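Negin Taheri
8/10/22

1/ The gym at the Flilville rec center closed for two days so we could sort out the free weight area. A few people asked me to post what we did, so this is a thread about small equipment. Mostly collars.

2/ Background for anyone new. I run the weight room on weekday mornings and Awuor Okoth has the evenings. We have 12 barbells, and every bar needs a pair of collars. On a normal evening you could find maybe one matching pair without walking the whole room.

3/ So the first job was to get the spring collars into one bin with a lid, down on the floor next to the racks where people use them.

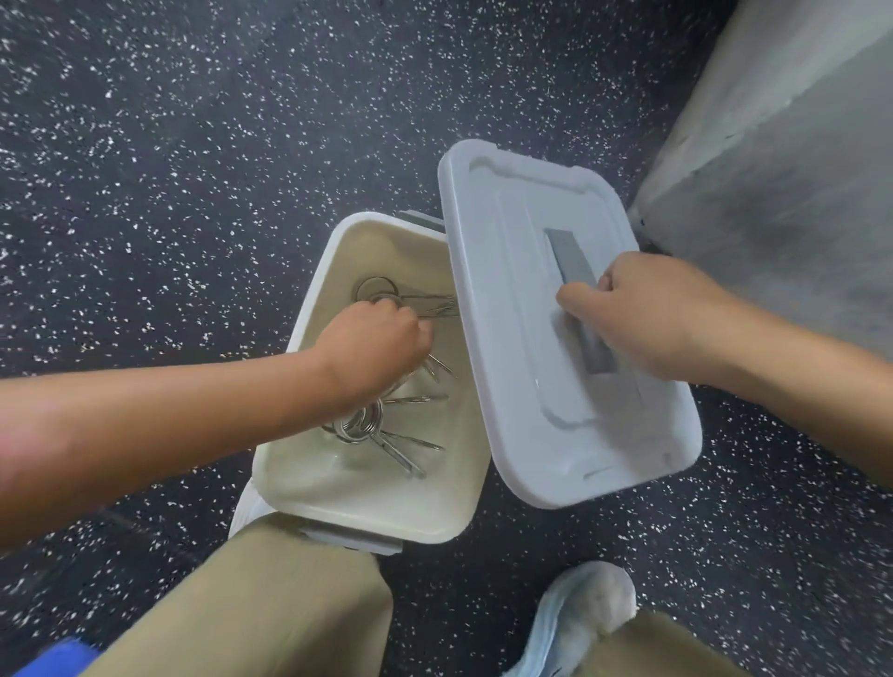
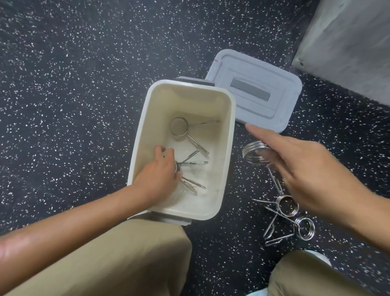

Spring collars in the off-white lidded bin, both photos. Gray handle at each short end.

4/ The bin used to hold resistance bands. Those are on wall hooks now, which is where members kept putting them anyway. I wiped the bin out before using it again. The scuffs on the bottom are there to stay.

5/ Where the collars had been: under the dumbbell rack, on window sills, in the lost and found, behind the rower, and one in the pocket of a jacket on the coat hooks. If that is your jacket, it's at the front desk.

6/ How I check a spring collar. Squeeze the two handles together, slide it on an empty bar sleeve, let go, then try to pull it off straight. If it slides without a squeeze, it's finished. Do this with the bar racked and no plates on it.

7/ Also look at the coil. If there's a visible gap between the turns when nobody is squeezing it, the spring has been stretched. People do this by forcing them over the end of a thick bar. Our two thick bars are marked with blue tape. Please use the clamp collars on those.

8/ Handles that are bent a little are fine. Handles that are bent so far they cross when you squeeze are hard on the palm and I pull them. We had several of those.

9/ I don't try to bend them back. Houshang Tehrani did that for years with a vise in his garage and he says they never held as well afterward. He's been lifting here longer than I've been alive, so I took his word for it.

10/ Rust. Ours get surface rust near the coil from sweat and chalk. Dry rag first, then a rag with a drop of light oil, then another dry rag until it doesn't leave anything on your fingers. An oily collar slips, so don't skip the last step.

11/ I bought replacements from Hivex. Same plain spring type as before. I looked at the plastic lever ones and they were nice, but we would have had to buy them for every bar at once, and the small equipment budget for the whole year is $200.

12/ Someone always asks, so: the collars came to $90 with shipping. The rest is going to chalk, a new pulldown rope, and wall hooks. The pulldown rope is the one I get the most complaints about.

13/ Pairs. I put a band of colored tape on one handle of each of the new ones so a pair can find its partner. Red goes with red, green goes with green. Awuor thinks the tape will be gone by October. She may be right. I have more tape.

14/ Lids. I went back and forth on whether to keep a lid on the bin at all. With the lid off, people see what's inside and put things back in the right place. With the lid on, it stays clean and nobody steps into it walking backward out of a squat.

15/ For now: lid off while we're open, leaned against the wall behind the rack. Lid on at closing. Chaimae Benkirane made a sign that says COLLARS in large letters and it's taped to the wall above the bin.

16/ Please don't put anything else in there. I don't want to dig out water bottles and lifting straps every morning. Straps go in the cubby by the door. Change plates go on the little tree next to the platform — smallest on top.

17/ Other things we did in the same two days, faster:
Tightened every bolt on both benches.
Replaced the pin on the leg press.
Moved the medicine balls off the stretching mats.
Threw out the foam roller that was coming apart.

18/ Floor. The black speckled rubber hides dust very well, which is a problem when you lie down on it to stretch. We vacuumed, then mopped with warm water and a little neutral cleaner. Don't use anything with bleach or oil in it on rubber.

19/ Mitra Rahimi did the edges by the wall with a hand brush. It took her most of an afternoon. If you see her, tell her it looks good.

20/ Still to do: the cable machine squeaks on the left side, and the mirror by the door has a loose clip. I've put in a request for the mirror. The number is 3407 if you want to ask the front desk where it is in line. Please ask, it helps.

21/ A question I got while I was typing this. Do you need collars for every lift? House rule is yes, with one exception. If you bench alone without a spotter, talk to me or Awuor first and we'll go over safety arms and how to set the bar down. We would much prefer you ask for a spot.

22/ Another one: can you bring your own collars? Sure. Put your name on them. Anything without a name that gets left on a bar goes in the bin with ours at closing.

23/ And yes, kids' class can use the bin too. The springs can pinch, so an adult hands them out and collects them. Small hands have trouble with the stiff new ones. The older pairs without tape are easier to squeeze and they passed the pull test.

24/ We're open again tomorrow at the usual time. When you finish your last set, take both collars off, bring them back as a pair, and drop them in. If you find one that slides, don't put it back. Hand it to whoever is at the desk.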